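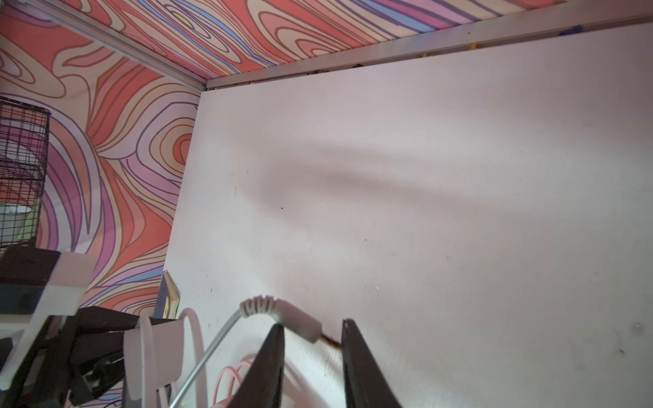
アナム・パラチャ
Flikside ハンドリング評価グループ 手先・カメラ担当

ケーブル端末用グリッパの比較、途中経過

前号で予告した手先の比較試験について、第一段階のデータがまとまったので報告する。対象は平行開閉グリッパの指が二種類、手首カメラの取り付けが二通り、コントローラの設定が二通りである。アーム本体は全条件で同じものを使い、手首のフランジから先だけを入れ替えた。

課題は、平らな白い面に置かれたケーブルの端末、具体的にはストレインリリーフとプラグの樹脂ハウジングの部分を上からつまみ、持ち上げ、姿勢を保ったまま決められた位置まで運ぶことである。挿入は第二段階に回した。挿入まで含めると、失敗の原因が把持にあるのか位置決めにあるのかを切り分けにくくなる。

冒頭の画像は手首カメラの視点で、Flandisの先細指を開いた状態のものである。白いケーブルの先にリブの付いたハウジングがあり、その先端が開いた指の間に入っている。画像で見るとおり、対象も作業面も白い。今回の試験で最も手間がかかったのはこの組み合わせで、把持力の調整よりも見え方の調整に多くの日数を使った。

指の形状

Flandisの指は黒い先細のくさび形で、先端に向かって幅が狭くなる。Carvalhoの指は幅の広い平板で、内側に柔らかいパッドを貼る。どちらも同じ開閉ユニットに付き、最大開き幅は88 mmに揃えた。開き幅を揃えたのは、接近時の余裕が変わると位置ずれの影響も変わってしまい、指の形だけを比べられなくなるためである。

先細指の利点は、対象の脇にほかのケーブルがあるときに出る。作業面では太めの白いケーブルが輪を描いて戻っていたり、細いケーブルが緩く巻いた形で残っていたりする。平板の指をこの状態で下ろすと、指の外側の角が隣のケーブルに乗り上げ、下降が途中で止まることがある。止まれば力のしきい値で検出できるのでまだよい。困るのは、乗り上げたケーブルを押しつぶしながら下がり、閉じたときに一緒に挟み込む場合である。把持の判定は指の間隔で行っているため、余分なケーブルを挟んだときの間隔がハウジング単体の厚みに近いと、成功と誤判定される。

先細指ではこの巻き込みが少ない。代わりに、接触面積が小さいので把持後に対象が回る。ハウジングの重心を外してつまむと、持ち上げた直後にケーブルの重さで端末側が上がるか下がるかし、運んでいる間に角度が変わる。リブの部分をつまむと指先がリブの谷に入り、回転はかなり抑えられた。ただし谷に入るかどうかは閉じる向きで決まり、ケーブルの軸に対して直角に閉じられた場合に限る。

平板の指は、いったん正しくつかめば回転は問題にならない。パッドがリブの山に沿ってへこみ、多少斜めに閉じても姿勢が保たれる。挿入まで見据えると、この性質は捨てがたい。

試験の条件

ケーブル端末は11種類を用意した。ハウジングの断面が丸いもの、角形のもの、ストレインリリーフにリブのあるもの、ないものを混ぜてある。各端末について、指とカメラ取り付けの組み合わせごとに20回ずつ把持を試みた。置き方は毎回変え、ケーブルの向きは作業者が見ないで決める手順とした。向きを作業者に任せると、つまみやすい向きに偏ることが予備試験で分かっていたからである。この手順書はシャザド・スワティが書いた。手順書では「置き直し禁止」の項目が太字になっている。

把持力の上限は5 Nとした。樹脂ハウジングに対しては控えめな値で、もっと強く握ればすべりは減る。ただし被覆の上を握ってしまった場合に、跡が残らない力で止めておきたい。上限を変えた試験は別に行う。

判定は次のように決めた。
把持成功：端末のみを挟み、作業面から離れた状態を保てたもの
姿勢不良：把持はできたが、搬送の終わりで端末の軸が許容角から外れたもの
巻き込み：端末以外のケーブルを一緒に挟んだもの
空振り：指が閉じ切ったもの
下降停止：閉じる前に力のしきい値で止まったもの

姿勢不良と巻き込みが同時に起きた場合は巻き込みに入れる。この決めに対してはダニッシュ・カタックから異論が出ており、二重に記録して集計時に選べばよいとのことだった。生データには両方の印を付けてあるので、必要な人はそちらを使ってほしい。

作業面と背景

作業面はオフホワイトの平らな面で、小さな黒い点や薄い汚れがあり、わずかに擦れている。奥には金属調のレールが走り、その向こうに渦巻き模様の壁紙を貼ったパネルがある。左側の壁も同じ模様である。壁紙の色は珊瑚色、桃色、薄紫、青紫で、曲線の輪郭がはっきりしている。

この背景は視覚系にとって偏った条件になる。壁側には特徴点が多く、作業面には乏しい。手首カメラの画像から特徴点を拾って自己位置を補正する設定では、点のほとんどが画像の上側と左側に集まり、手前の面からはほとんど取れない。補正そのものは安定して見えるが、奥の壁に合わせた補正なので、手前での誤差は残る。アームが下降して壁が視野から外れていくと、点の数が減り、補正値が小刻みに動き始める。下降の終盤という、最も動いてほしくない区間である。

対策として、一定の高さより下では補正を打ち切り、直前の値を保持することにした。この処理はHisoraのコントローラ側の設定で済む。保持に切り替える高さは、カメラの取り付け位置によって別々に決める必要があった。

自動露出も同じ理由で扱いにくい。明るい面が視野の大半を占めると露出が下がり、黒い指の輪郭が暗部に沈む。逆に壁の占める割合が増えると露出が上がり、白い面の上の白いハウジングが飛ぶ。露出は固定とし、ハウジングのリブの影が残る値を選んだ。指の輪郭はやや見えにくくなるが、指の位置は開閉ユニットのエンコーダから分かるので、画像から取る必要はない。

作業面の影も残しておきたい情報である。面の中ほどに横に伸びる柔らかい灰色の影があり、中央が濃く、右に向かって薄くなる。輪郭抽出のしきい値を下げすぎると、影の濃い部分の縁がケーブルの候補に上がってくる。一方、指が面に落とす薄い影は、下降の残り距離を確かめるのに使える。影と指先の間隔が詰まっていく様子は、深度の値が荒れる近距離でも見て取れる。今回は人が記録を見返すときの手がかりにとどめ、制御には入れていない。

汚れの誤検出

白い面に茶色の染みがあると、色差を使う検出器はそこに反応する。冒頭の画像でも、プラグハウジングの先端のすぐ先に赤茶色の小さな染みがある。白いハウジングと白い面の境目より、染みと面の境目の方がずっと強いエッジになる。

最初の設定では、端末の先端位置として染みの縁が返ってくることがあった。把持点は先端からの距離で決めているので、先端が前にずれると把持点も前にずれる。先細指では、つまむ位置がハウジングの端に寄って姿勢不良が増えた。平板の指では幅があるため、同じずれでも把持としては成功し、記録上は何も起きていないように見えた。指の形の差として集計しかけた差の一部が、検出器の癖によるものだったことになる。該当する条件の試行は取り直した。

面を拭くか、新しい面に替えるかという話は当然出た。結論としては替えていない。現場の作業台には汚れがあり、拭けば別の場所に別の汚れが付く。検出器の側で、候補の色を限定せず、ケーブルの線を根元からたどって端末に行き着くことを条件に加えた。染みにはケーブルがつながっていないので、これで候補から落ちる。計算時間は増えたが、下降前に一度だけ行う処理のため、作業時間への影響は小さい。

残る問題は、ケーブルどうしが交差しているときである。たどる途中で別の線に乗り移ることがあり、太さが近く色も同じ白どうしだと特に起きやすい。淡い桃色の細いケーブルが混ざっている場合は色で区別できる。

カメラの取り付け

手首カメラの位置は、指の開閉方向に対して横に置く案と、開閉方向の延長上に置く案を比べた。以下、横置き、縦置きと呼ぶ。カメラ本体は同じ小型のもので、ブラケットだけが異なる。

横置きは左右の指が両方見え、間に入る対象も閉じる直前まで見える。中心のずれが画像上で左右の差として現れるので、人が見て判断しやすい。遠隔操作で試したイェレ・フェルフーフェンは、慣れるまでの時間が横置きの方が短かったと書いている。難点はブラケットの張り出しで、壁際に置かれた端末を取りに行くと、指より先にブラケットが壁に近づく。作業面の左寄りには黒いワイヤメッシュのかごや、壁との境に立てかけた薄い冊子があり、この側での余裕は小さい。干渉領域を設定して接近方向を制限したところ、端末の向きによっては直角に閉じる姿勢が取れなくなった。

縦置きは張り出しが小さく、壁際に強い。ただし奥側の指が手前側の指に隠れやすく、先細指ではまだ見えるが、平板の指では対象ごと隠れる。平板の指と縦置きの組み合わせでは、下降の後半が実質的に目隠しになる。それでも大きく崩れなかったのは、前述の補正値の保持が効いているためと考えている。保持を切った条件では空振りが目立って増えた。

ブラケットのたわみも測った。縦置きは短いぶん硬く、加減速の直後でも画像の揺れがすぐに収まる。横置きでは停止後に待ち時間を入れないと、揺れている画像で把持点を決めてしまう。待ち時間はコントローラのパラメータで入れたが、本来はブラケットにリブを足して解決するべきもので、次の版の図面にはすでに反映した。

コントローラの設定

Hisoraのコントローラでは、位置制御で閉じて力の上限で止める設定と、最初から力制御で閉じる設定を比べた。

位置制御で閉じる設定は動作が速く、指の間隔の記録がきれいに残る。把持の判定に間隔を使う現在のやり方とは相性がよい。弱点は、対象が中心からずれているときである。片方の指が先に当たり、対象を押しながら閉じていく。面の上を滑ってくれればよいが、ハウジングの角が面に引っかかると傾き、先細指ではそのまま斜めにつまむことになる。

力制御で閉じる設定では接触の瞬間の押しが弱く、傾きは減った。反面、閉じる途中で細いケーブルに触れただけで減速し、全体に遅い。接触検出の感度を下げれば速くなるが、それでは位置制御との差がなくなる。

折衷として、対象の幅より少し広いところまで位置制御で閉じ、そこから力制御に切り替える設定を作った。幅は検出結果から与える。幅の推定が外れると切り替えの位置も外れるため、推定の信頼度が低いときは最初から力制御にする。現在の標準設定はこれである。アシフ・ニアジが作った切り替え用の関数は共有フォルダに置いてあり、引数の順序だけが旧版と異なるので、置き換える際は呼び出し側も直すこと。

ケーブルの取り回しについて

手先側の配線にも触れておく。手首カメラの信号線は、ブラケットの脇を通してアームに沿わせている。余長が長いと下降時に視野へ入り、作業面のケーブルと見分けがつかなくなる。短いと手首の回転の端で張る。回転の可動範囲を実際に使う範囲まで狭め、そのうえで余長を決めるのがよい。先に余長を決めてから可動範囲を合わせると、後でもう一度やり直すことになる。

固定には面ファスナーのバンドを使った。結束バンドは切り口が鋭く、手先の交換のたびに切るので向かない。

第一段階の見立て

巻き込みの少なさでは先細指、搬送中の姿勢では平板の指が優れる。ここまでは予想どおりである。予想と違ったのは、リブ付きの端末に限れば先細指の姿勢不良が小さかった点で、リブの谷に指先を合わせられるなら、先細指だけで挿入まで進められる可能性がある。リブのない丸い端末では、先細指の回転は設定で抑え切れていない。

カメラの取り付けは、先細指なら縦置き、平板の指なら横置きを当面の標準とする。組み合わせを固定しておくと、補正値を保持する高さも指ごとに一つの値で済む。

指先に薄い弾性材を貼った先細指も候補に入れているが、今回のデータには含めていない。貼る位置によって先端の厚みが変わり、隣のケーブルとの隙間に入れるという利点が減る。先端を避けて少し上だけに貼る試作を進めている。

今後の予定

第二段階では挿入を加える。受け側の治具は作業面に固定し、端末は引き続き任意の向きで置く。判定項目には挿入途中の停止を加え、姿勢不良は挿入開始時の角度で取り直す。第一段階の姿勢不良とは基準が変わるので、両者の値を並べて比べないこと。

結果は11月号に載せる。それまでに自分の班のケーブルを試験対象に加えたい場合は、端末の外形寸法と、握ってよい位置、握ってはいけない位置を図に書き込んで送ってほしい。現物は同じものを複数本もらえると助かる。

第一段階の生データ、判定基準、露出と補正の設定値は、評価グループの共有領域の「手先比較」に入れた。染みの誤検出で取り直した試行は別のフォルダに分けてある。検出器の試験用に使うのは構わないが、把持の成績の集計には混ぜないよう願いたい。

2021-08-31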